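Cendo-users mailing list
Subject: Re: [cendo-users] Draft rules for accepting simulated episodes, second round
28th January
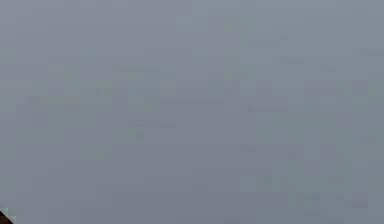 Replying to the whole thread here so we keep it in one place. I read the draft twice and ran our own Sketer batch against it over the last few evenings. Most of it I can live with. Section 4 needs work before we freeze it, and I have a smaller point on section 6.

The earlier message said:

> I don't think we need a rule about empty views. If the simulator
> wrote the file and the joint log is complete, the episode is valid.
> The Vesby people have trained on wrist views with nothing in them
> for years and have not complained. Every extra check is one more
> reason for a small lab to skip the upload. I would drop 4.2 and 4.3
> and leave it to whoever uses the data.
>
> Also, what does "identifiable content" mean? A bare surface is
> content. If the arm is looking at a bare surface, then the view is
> correct.

I agree with the last part. A view of a plain gray surface with only a dark sliver of the robot in the bottom left corner can be a perfectly correct render. The arm has to look somewhere, and for part of most episodes it looks at nothing useful. We should not reject an episode for that, and the current wording of 4.2 would let a strict reviewer do so.

Where I disagree is on leaving it all to the user of the data. From one such view you can't tell whether the camera pose is right, whether the objects failed to load, or whether they are simply somewhere else. The joint log doesn't tell you either. It will be complete in all three cases. The person who ran the simulator can answer the question in a minute. Someone downloading the set in July can't answer it at all.

The second problem is compression. Faint greenish patches and soft square blocks on a gray surface may come from the material, the lighting or the encoder, and a reviewer has no way to separate those by looking. In our batch I had 16 episodes on hold for this, and I went back to the scene files for each. In almost 8 of them (I am still arguing with myself over one) the texture in the scene file was flat and the encoder setting was too low. I re-encoded those and kept the rest as they were. The draft says nothing about encoder settings, so two labs can follow it to the letter and upload very different pictures of the same scene.

Here is what I would put in place of the current text.

4.2 An episode is not rejected for having views without objects in them. The uploader marks the start and end of any long stretch with no task object in view. "Long" is more than 2 seconds unless the task sheet says otherwise.

4.3 Each upload includes the scene file, the camera pose relative to the arm, and the list of objects that were loaded at the first step. If an object on the task sheet is missing from that list, the episode goes back to the uploader.

4.4 Encoder name and quality setting are written in the header. If the frames were encoded twice, both settings are given.

4.5 Parts of the robot that show in the view are left in. Don't crop or paint them out. If they show in one camera and not in the other, say which.

I added 4.5 after going through the Quan conversion scripts. They crop the lower edge by default, and the pose in the header is not updated to match. A sliver of the arm in a corner is often the only thing in view that lets a reviewer check the mount, so I would like to see that default switched off. I have sent the Quan list a note about it and will post the reply when I get one.

On section 6: the draft asks for 2 reviewers on every simulated batch. I would keep that for the first batch from a new setup and go down to one after that, as long as the scene file version hasn't changed. Our group can't find a second reader every time and I doubt we are the only ones.

On the worry about small labs, I timed it. Filling in the new header fields by hand was slow and I made mistakes. Once I had the exporter write them from the scene file, there was nothing left to do except mark the stretches in 4.2. I can share the exporter patch. It is written against the current Sketer release and I haven't tried it on anything older.

Open question for anyone running Vesby: does your log record the object list at the first step, or only after reset? If it is only after reset, 4.3 needs different wording and I would rather fix that now.

Please send comments on the numbered text to the list and not to me directly. I will fold them into the draft once the thread goes quiet.

Maintainer, simulation section
cendo-users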